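Surface Pattern for Beginners
Handout 4: Repeats, and How to Hide Them

Welcome back, everybody. Last time we spent most of the evening on color, and I know a few of you went home with more paint chips than you can ever use (I still have mine from when I was a student, in a shoebox, so you're in good company). This week we move on to the repeat, and I want you to take it slowly. Please read this before class and bring your tracing paper.

A repeat is the piece of a design that gets printed over and over to fill a surface. On wallpaper, fabric, shelf liner or gift wrap, it's the same idea every time. Somewhere in there is a tile, and once your eye has found its edges you may never be able to look at that wall calmly again! Our job is to make the tile a little harder to find.

The block repeat is the simplest. You set the tiles side by side and straight up and down, like a sheet of stamps. It suits checks, small dots and tidy geometric designs. With flowers it can be trouble, because a large bloom will land at the same height all the way across the room and you get what printers call a line-up.

The half-drop fixes a good deal of that. Each column of tiles slides down by half the height of the one beside it, so the big flower now travels on a diagonal, and diagonals are much kinder to the eye. Most of the trailing and leafy designs in the Portela sample book are half-drops, and I'll pass it around so you can hunt for them.
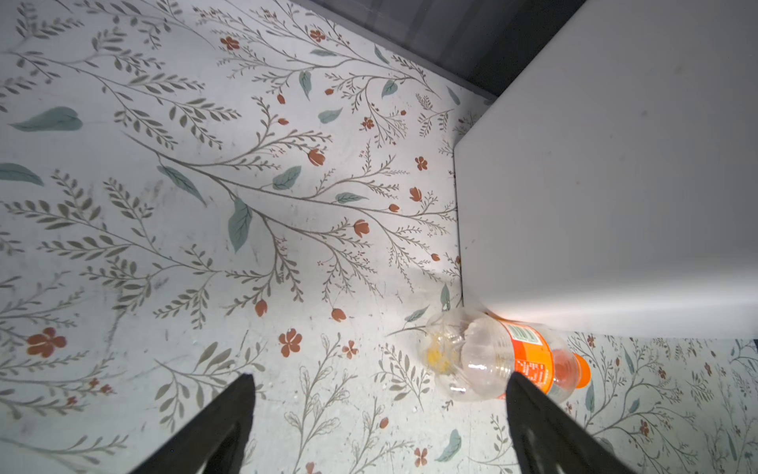
Then there is the brick repeat, which is the half-drop turned on its side: the rows shift across and the columns give up their straight edges. It's lovely for borders and for anything with a strong sideways movement, and people forget it exists.

Now for the hiding. Start with your largest motif and put it down first, well away from the center of the tile, where most of us want to put it. Next, let a stem or a branch run off one side and come back in on the other. Those crossing lines do more to disguise the join than anything else I know. Fill in with your small things last, the buds and leaflets and so on, and keep turning them, so that two neighbors never lean quite the same way.

Stand back often. Squint. If you see a stripe of empty background running through the design, that's called an alley, and it will only look worse when it's printed. Page 106 of the Jimard workbook has a very sad alley in it, and also the repaired version, and I'd like you to compare the 2 before you start your own.

For homework, draw one tile on square paper and trace it four times, first as a block and then as a half-drop. Pencil is fine. Leave both versions unglued, please, as we'll be sliding them around on the big table.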